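Household Notes: The Condiment Tray

Posted 7/11/24

The present entry concerns the storage of jars, bottles and small containers at the table and in the kitchen cupboard. It follows the earlier entries on linen and on the hall closet, and it is offered to readers of this blog who have written to request guidance on the subject. The practices set out below are those of our own household in Wemham, where the kitchen is narrow and the upper cupboard is deeper than it is useful.

For several years our jars were kept directly on the shelf paper. Oil, syrup and jam residue collected under them, and any container placed at the back remained there until the annual cleaning in August. At the last such cleaning, Josefina Maldonado kindly assisted me in emptying the cupboard. Two jars of the same mustard were found open at the same time, together with a pickle relish that neither of us could recall buying. It was agreed that the arrangement should be replaced.

The household now uses trays. Each tray holds the containers that are needed for one purpose, and it is lifted out whole when that purpose arises. One serves breakfast, one serves the dinner table, and a third is reserved for baking. I purchased ours at Cabral, the housewares store on the Berton road, where the staff were courteous and the selection was adequate. Trays with handles were considered and declined, as the handles would not clear the shelf above.

The following points are recommended to anyone who wishes to adopt the same system.

Measure the shelf before purchasing. The interior depth is the figure that matters, and it should be taken with the cupboard door closed as far as the tape will permit. I neglected this on the first occasion and was obliged to return a tray that held the door open by the width of a thumb.

Select a tray with a rim. A high rim makes short jars difficult to grasp. No rim at all allows them to slide off when the tray is tilted, as Pascual Toledo demonstrated at our table with a jar of honey.

Choose a finish that can be washed in the sink. Woven trays are attractive, but they retain crumbs and are slow to dry. We keep one for napkins only.

Wipe each container before it is returned. The threads of the lid should be wiped as well, particularly on jars of jam.

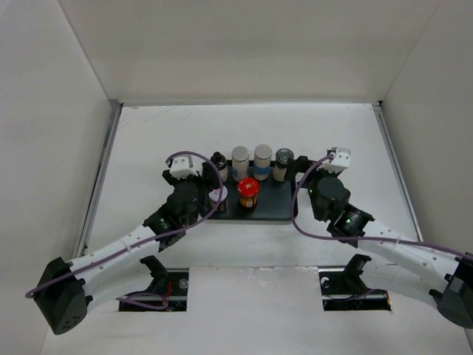

Tall containers belong at the back of the tray and short ones at the front, and this rule should be observed even when there is space to spare. With the taller jars lined up along the far edge, the lids of the short ones remain in plain view, and a bright red lid can be found at once by a person who has not yet had coffee. A black tray with a low rim suits the purpose well. The right side may be left clear for a spoon rest or for the one item that is always added late, which in our case is the hot sauce. Small bottles with narrow caps may stand at the end of the back row, where they can be reached past the jars.

Labels should face forward where possible. Contents transferred from their original packaging should be marked with the name and the date of opening. Aldana Urrutia has inquired whether chalk labels are suitable. In my experience they smear when handled with damp fingers, and a strip of masking tape has proved more durable.

Readers have also asked how often the trays should be reviewed. Ours are emptied and washed at the beginning of each month, and any container that is nearly finished is moved to the front. The baking tray is reviewed less often and has, I regret to report, acquired a second jar of molasses.

The next entry will address the drawer beneath the stove. Correspondence regarding lids that no longer match their containers is welcome and may be left in the comments.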